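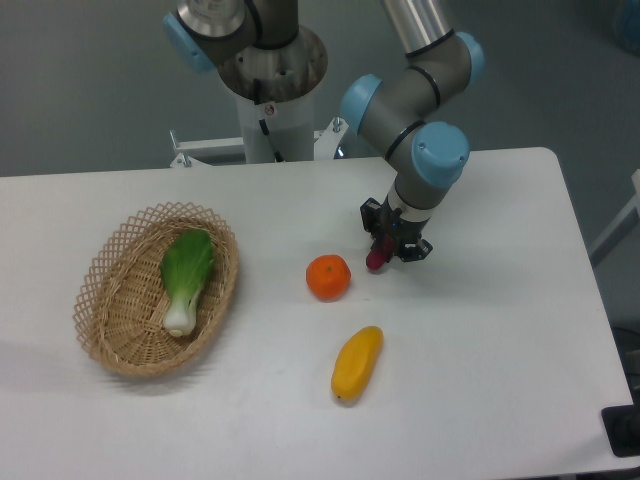
一、本期工作概况

尊敬的Ristberg基金各位同事：

这份报告说明“社区共同采购蔬果”项目从今年3月到现在的进展。报告由我，Huệ Đinh，负责整理。中文不是我的母语，如果有些地方写得不够清楚，请直接来信问我，我会补充说明。

本期我们完成了三件主要的事情：和Treloar农场签订供货协议，在Merham开设第二个取菜点，以及把订单从纸张改成网上表格。原来计划的食谱小册子还没有完成，原因写在第三部分。

二、参加的家庭和供货

到本期结束，登记的家庭一共63户，其中大部分住在Merham，其余住在Rornska。3月的时候我们只在Rornska有取菜点，Merham的家庭需要坐公共汽车来拿菜，有几户因此退出了。新的取菜点开设以后，这几户当中有两户已经回来。

Treloar农场每个星期供应叶菜和根菜，水果由批发市场另外购买。农场要求我们提前四天确认数量。开始的时候我们觉得这个时间太早，很多家庭来不及决定要什么。后来我们把订单截止的时间提前一天，并且在截止以前发一次短信提醒，迟交的订单就少了很多。

叶菜的保存仍然是一个困难。六月天气热，小白菜和菠菜送到以后，如果下午才有人来取，叶子会变软。我们现在把叶菜放在阴凉的房间，用湿布盖住，取菜的时间也改到上午。有上班的家庭提出上午不方便，所以我们为他们保留了一个傍晚的时段，但是这个时段只提供根菜和水果。这样的安排不是最公平的，我们还在考虑别的办法。

三、没有按计划完成的工作

食谱小册子原定六月底印刷。文字部分已经写好，共30页，可是越南语的翻译比预计的慢。负责翻译的同事五月换了工作，现在由我在晚上做，每个星期能完成四页左右。另外，有几个菜的份量写得不一致，有的用克，有的用碗，需要统一以后再交给印刷厂。印刷数量仍然是200册，没有改变。

我应该更早向贵基金报告这个延误，在此表示歉意。

四、经费使用

设备一项还剩下1000欧元。这笔钱原来准备买一台二手冷藏柜，我们看过两台，一台太大，进不了Merham取菜点的门，另一台的压缩机声音很响，房东不同意放。我们希望把这笔钱保留到下一期使用，请贵基金确认是否可以。

交通费比预算略高，主要是油价上涨。我们已经把两个取菜点的送货合并成一条路线，先到Rornska，再到Merham，下一期应该能够回到预算以内。印刷费还没有支出。

五、参加者的意见

五月我们请各家填写了简短的意见表。很多人希望水果的种类多一点，特别是孩子喜欢的。也有人说，同一种菜连续三个星期出现，不知道还能怎么做。一位老人家写道，她把多出来的萝卜都腌了，邻居也来学。我们打算把她的做法放进食谱小册子，已经得到她的同意。

批评的意见主要有两点：付款只能用银行转账，以及表格在旧手机上打不开。第一点我们暂时没有办法改变，第二点已经请人修改，Rornska的家庭正在试用。

六、下一期的安排

继续寻找合适的冷藏柜；完成翻译并且交付印刷；和Treloar农场商量冬季的品种，因为冬天叶菜比较少，需要提前和各家说明。如果贵基金的同事愿意来访，请提前一个星期告诉我，上午取菜的时候来比较合适。

此致
敬礼

Huệ Đinh
2022年7月21日

相关文件
Treloar农场供货协议摘要
Merham取菜点开放时间和地址
意见表汇总（五月）
上一期进展报告
网上订单填写说明（中文、越南语）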